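Rotlow says its machine will take the drudgery out of cleaning holiday rentals. Tolera Demissie, who has turned over apartments for Spahić for eight years, wants to know whose. Since November her crew has gone from four to a pair, and the robot still leaves her the beds and the bathrooms. She also straightens what it folds. Her hourly pay hasn't moved.

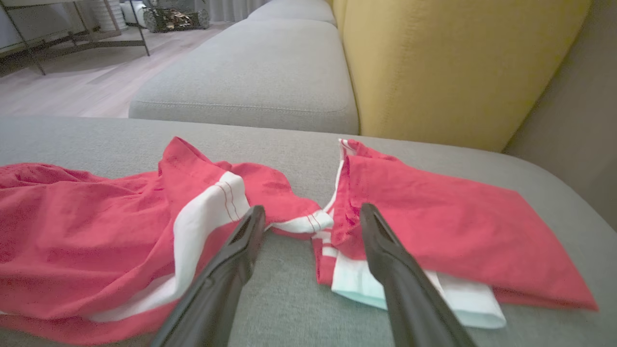 Gripper fingers at a red-and-white garment on a gray sofa.

Rotlow wouldn't say what a missed shirt costs.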